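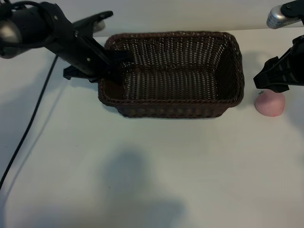
The Basket Years

Slavica Angelovski keeps her keys in one, her onions in another and the dog's leads in a third. The bathroom one holds the spare toilet rolls. The one on top of the fridge holds, at a guess, every takeaway menu printed in the suburb before menus went online. She hasn't looked. "It's a basket," she says. "You put things in and that's them sorted."

That's the appeal, more or less. Low rectangular basket, dark brown, plonked on a white table or a white shelf. You've seen it at your sister's place. You've seen it at the physio. Ten years ago it would have been wire, or one of those felt tubs that went fluffy at the corners, and before that clear plastic with a snap lid. Now it's wicker again and the darker the better.

Go back to the eighties and wicker meant the sunroom. Peacock chairs, honey coloured, squeaking. Mum's bread basket with the gingham liner. Then it all went out on the nature strip for hard rubbish and we were very pleased with ourselves.

Zamfira Voicu didn't throw hers out. She runs Luvgate, a narrow shop behind a bakery, half homewares and half repairs, and she has been mending cane and willow long enough to have an opinion about your linen cupboard. Small woman, loud radio. Works at a bench under the window with a bucket of water at her feet and a cup of tea going cold somewhere she can't reach.

"People come in and look at the colour," she says. "I tell them turn it over. Look at the floor of it."

So, the floor. A flat woven panel, tight, no sag. Hold the basket up to the window and a close crisscross weave will still let little points of light through, walls and bottom both, and she likes that. Air gets in. Onions don't sweat, the tea towels don't go musty. What she doesn't want is one big gap next to a lot of small ones, that's a strand that has let go or is thinking about it.

Then the rim. A thick braided band going the whole way round is where your hands go, where the cupboard door catches it, where the cat chews. If the braid is firm the rest usually follows. Rounded corners wear better than square ones, she reckons, and they don't take the paint off the wall.

And colour. Chocolate brown hides dust, tea, toddlers. It also fades, and not evenly. Leave one on a sunny sill all summer and you get a reddish side and a dark side. Voicu turns hers every time she vacuums. Angelovski has never turned a basket in her life and thinks the red bits are nice.

The two of them met over a picnic hamper, long story, and now do a Saturday-type session without the Saturday — whenever they can get the church hall at Balska, kettle on at 8, tables wiped down, everybody brings one basket and whatever is living in it. The rule is you tip it out. Everything. On the table, in front of people.

I brought the one from our hallway. Batteries, dead I think. A single glove. Three sorts of tape. Allen keys from furniture we no longer own. A receipt for $200 of curtains I had been swearing blind was lost. It took me longer to decide about the allen keys then it did to choose the curtains.

"Now look at it," Voicu said, pushing the empty basket back to the middle of the table. "Nice, isn't it. You'd forgotten."

I had, a bit. An empty one on a clean table is a good looking thing. You want to put lemons in it.

Her advice on filling it up again is short. Two kinds of thing per basket, no more. Keys and sunnies. Tape and string. When a third kind turns up it needs its own home or the bin. Angelovski's advice is to buy another basket.

Cleaning, quickly, as everyone asks. Soft brush first, the dry kind, an old pastry brush will do. Then a damp cloth, wrung right out. Dry it in the shade with the bottom off the ground. Dont put it in the dishwasher, someone in Camargo did and Voicu still has the remains in a bag out the back. She shows people.

Liners are a matter of taste. Angelovski sews hers from old pillowcases, with ties at the corners. Voicu says a liner is how you end up with crumbs you can't see. They had this argument twice while I was there and again by text on my way home.

The next session is in December, in Skoltitz this time, bigger hall, worse kettle. Bring a plate.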